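Mevgate Foods - Operations and Supply Meeting
Minutes, October, 2 p.m.

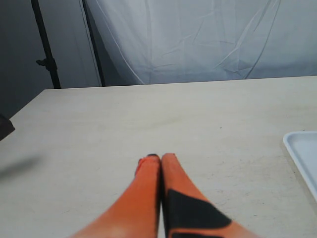

1. Minutes of the last meeting

Accepted with one change. The line saying the Duder acquisition was "on track" now reads "in progress". Aparecida Camargo asked for the change and said she had seen no evidence for the first version.

2. Duder frozen vegetables

Chang-ho Tak presented the first results since the takeover. Sales are up on last year, but most of the gain comes from one supermarket order that may not repeat. Camargo asked what the figures look like with that order taken out. Tak did not have them to hand. He will send them before the next meeting.

The brand consultant's report was circulated. Several people wondered what it told us that the sales team hadn't already said in the spring. No decision on a second phase.

3. Lins plant

The plant shipped 925 pallets in the month. The manager's note credits the new shift pattern. Camargo pointed out that the shift pattern only started in the last week, so it can't explain much. Agreed to look again after a full month.

Two cold store doors still need new seals. This has been on the list since June.

4. Woduder contract

Woduder wants to move from 30-day to 60-day payment terms and is offering a larger volume in return - though the volume is described as a "target" and nothing in the draft commits them to it. Tak thinks the relationship is worth the risk. Camargo does not, at least until there is a minimum order in writing. Legal to go back with that request. Current terms stay in place for now.

5. Any other business

The request for a new company slogan was held over again.

Actions
Tak - Duder sales without the one-off order
Camargo - door seals, with a date from the contractor
Legal - minimum order wording for Woduder

Meeting closed at 3:25 p.m.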